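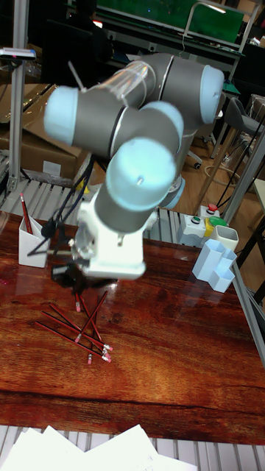
带橡皮铅笔

带橡皮铅笔，又称橡皮头铅笔，是在笔杆一端以金属箍固定橡皮的书写工具，由笔芯、木质或复合材料笔杆、金属箍和橡皮四部分组成。书写与擦除两种功能合于一支笔上，使用者无须另备橡皮。此类铅笔广泛用于小学课堂、考试、速记、木工划线和一般办公，是文具分类中“木杆铅笔”项下数量最大的品种之一。

名称

汉语中“铅笔”一词沿用旧称，笔芯并不含金属铅。早期欧洲使用者将石墨误认为铅的一种，相关名称由此流传。中文文具行业习惯以“皮头”指称装有橡皮的一端，与之相对的为“光头”或“沾头”，前者指笔尾平切、露出笔芯断面，后者指笔尾浸漆封闭。商品目录中常见的“皮头HB”即指硬度为HB的带橡皮铅笔。

结构

笔芯

笔芯由石墨粉与黏土混合，经挤压、干燥、焙烧和浸蜡制成。黏土比例愈高，笔芯愈硬，笔迹愈浅；石墨比例愈高，笔芯愈软，笔迹愈深。欧洲体系以字母H表示硬度，以字母B表示黑度，HB居中；北美体系以数字表示，2号大体相当于HB，3号相当于H。带橡皮铅笔以HB及2B为主，绘图用的高硬度或高黑度品种通常不装橡皮，笔尾用于标示硬度。

笔杆

笔杆多采用纹理直、质地均匀的软木，常用树种有椴木、杨木和香柏。木料先切成薄板，在板面开出半圆形槽，放入笔芯后与另一块开槽薄板胶合，再铣削成单支笔杆。断面以六角形最为普遍，圆形和三角形次之。六角形笔杆不易在斜面上滚动，三角形笔杆常用于初学握笔的儿童。

笔杆表面一般涂漆数层，漆色由生产者自行选定，黄色、深红色、墨绿色和黑色均属常见。涂漆除装饰作用外，还可减少手汗渗入木质，并遮盖胶合缝。

金属箍

金属箍为薄壁短管，多以铝或黄铜制成，外观呈银色或金色，箍身压有环形凸纹或齿痕。装配时先在笔杆末端铣出略细的台阶，套上金属箍后压紧，再将橡皮塞入另一端并二次压紧。箍与笔杆之间一般不使用胶水，依靠压痕固定。

橡皮

橡皮为圆柱形短段，以天然橡胶或合成橡胶为基料，掺入软化剂、硫化剂和细磨料。粉红色橡皮长期与此类铅笔相联系，白色橡皮则多见于后来的产品。橡皮存放过久会变硬，表面发亮，擦除时容易留下污痕或损伤纸面，日光直射和高温均会加快这一过程。

历史

十六世纪，英格兰北部发现质地纯净的石墨矿，当地人将石墨切条，外裹绳线或木片用于书写。十八世纪末，石墨与黏土混合焙烧的方法在法国出现，笔芯硬度自此可以调节。十八世纪后期，天然橡胶开始用于擦除铅笔字迹，取代此前使用的面包屑。

十九世纪中叶，美国出现将橡皮与铅笔结合的专利。早期设计将橡皮嵌入笔杆的一端，使用者须像削笔芯一样削出橡皮；以金属箍在笔杆外部固定橡皮的做法随后逐渐普及。欧洲部分地区在较长时间内仍偏好不带橡皮的铅笔，学校多要求学生单独携带橡皮。

区域性厂商在这一时期也有所发展。位于费尔贝格（Fellberg）的文具作坊以生产深色漆杆铅笔为主，其目录一度列有377个品种，其中带橡皮者23种，其余为绘图、标记和木工用笔。维伦（Wilen）牌的学生铅笔则只设两种硬度，供学校成批订购。

使用

削笔

新笔多已预削，未削者可使用手摇削笔器、小型卷笔刀或刀片。削尖后，木质锥面与笔芯应平滑衔接。若笔芯反复断裂，常见原因是笔芯偏离笔杆轴心，或铅笔曾受撞击，笔芯在杆内已有断点。

擦除

擦除时宜一手按住纸张，以橡皮边缘沿同一方向轻擦，碎屑用软刷扫除，不宜以手掌抹去。橡皮磨至与金属箍平齐后应停止使用，以免箍口划破纸面。此时可另套帽式橡皮，延长铅笔的使用期限。

考试

采用光学阅读的答题卡通常指定2B铅笔填涂，部分地区接受HB或2号铅笔。带橡皮铅笔可用于改正填涂，但笔尾橡皮擦除面积较小，考试须知中常建议考生另备质地较软的橡皮。

收纳

铅笔的收纳方式分为平放和竖放两类。平放多用笔盒、抽屉分格或浅盘，适于数量较多、硬度不一的铅笔，取用时可直接看到笔杆上的标记。竖放多用笔筒，占用桌面较小，适于日常频繁取用。

笔筒的形状有圆筒形、方形和多棱形，开口有平口和斜口之分。斜口笔筒一侧较低，较短的铅笔也便于拿取。笔筒的重心应低，底面宜平整；轻质笔筒在只放一两支笔时，笔杆会倚向筒壁，放满后则大体直立。库苏拉（Kirusura）式斜口笔筒即以折面筒身配合尖角筒口，其说明书建议铅笔尾端朝上放置。

尾端朝上与笔尖朝上两种放法各有采用。尾端朝上时，手指不易触及笔尖，幼儿园和小学低年级多依此规定，但笔尖落入筒底时可能受损，筒底可垫薄毡或软布。笔尖朝上便于辨认笔尖的粗细，绘图室较多采用。

散置于桌面的铅笔容易相互交叠。整理时一般从最上面的一支开始逐支取出，避免由下方抽拉而使其余铅笔滚落。收入笔筒前可先将橡皮端理向同一侧，再分次放入。圆杆铅笔在光滑桌面上尤易滚动，宜先拢在浅盘或折起的纸边之内。

教学中的应用

铅笔整理常被列入幼儿园和小学低年级的生活技能活动，内容包括按长短排列、按颜色归类以及将铅笔逐支插入笔筒。此类活动练习拇指与食指的捏取动作和手腕的转动。库（Cù）氏活动手册将其分为2个阶段：第一阶段使用粗杆铅笔和宽口容器，第二阶段改用普通铅笔和窄口笔筒。每组练习以3支铅笔起始，其后逐步增加。

保存与废弃

未使用的铅笔应存放于干燥、阴凉处。湿度过高可使胶合面松脱，过于干燥则可能引起笔杆弯曲。成批存放时宜保留原包装，橡皮端不宜长期紧贴塑料制品，部分橡皮中的软化剂会使塑料表面发黏。

带橡皮铅笔由多种材料组成，废弃时难以整体回收。部分学校设有短铅笔收集盒，将过短的铅笔配以金属或塑料接杆继续使用。削下的木屑因含漆层，一般不用于堆肥。

参见

自动铅笔
彩色铅笔
卷笔刀
笔筒
橡皮擦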